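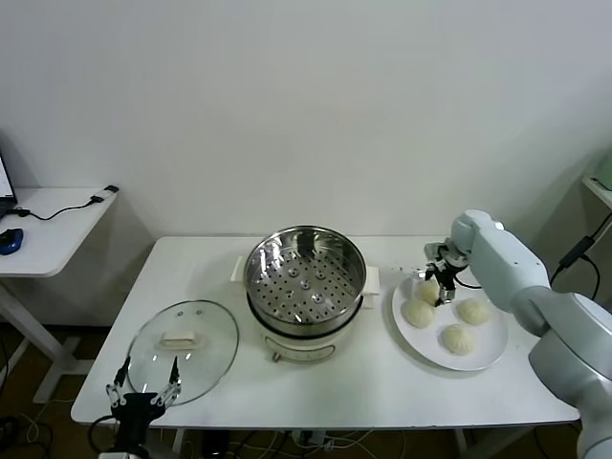 I got back from the tenants' rights conference in Percombe last night, and I want to get this written before work swallows the rest of the week. It was my third, and the first one since May's local elections, so there was more to argue about than usual.

For anyone new to the blog, this is the yearly meeting for people who organise in private rented housing. Renters' groups, advice workers, a few councillors. The organisers said 400 of us had signed up. The big hall was full for the opening and a lot emptier after lunch, when the workshops began.

I spent the first morning in a session on disrepair run by Thanasis Giannakopoulos. His group took on the owners of Vasilakis Court over damp and broken lifts, and he went through the whole thing letter by letter. It took them 13 months. What I took from it is that they kept one shared log of every complaint, with dates, and gave a copy to the council before they went to the press. We've always done it the other way round. 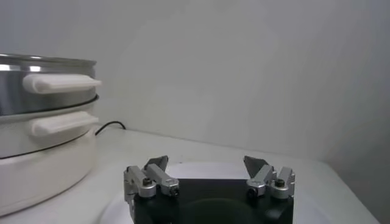 The afternoon was less useful. There was a panel on licensing schemes with four speakers and no time for questions. Two of them agreed with each other at length. I left early and sat in the corridor with some people from the Kadum Road group, who are trying to stop a rent rise across 491 flats. They have no office and no funding, and they are further along than we are. I've got their leaflet and will scan it when I can.

Ismail Metwally gave the closing talk on the second day. He said renters get treated as people passing through, even when they've been on the same street for twenty years, and that councils plan around that. I don't agree with him about everything – he is far too hopeful about rent tribunals – but I wrote down more from that half hour than from the rest of the day.
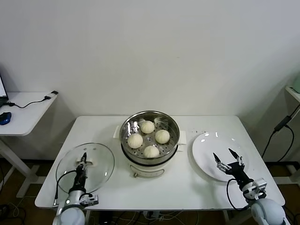
Then came the vote on the joint petition. It stands at 2614 signatures and the plan is to hand it in before Christmas. Our branch abstained. I'll explain that properly at the next meeting, but the short version is that the wording on deposits changed overnight and I had no mandate to back it.

Notes from the disrepair session are typed up. Email me if you want them.

Posted November 2019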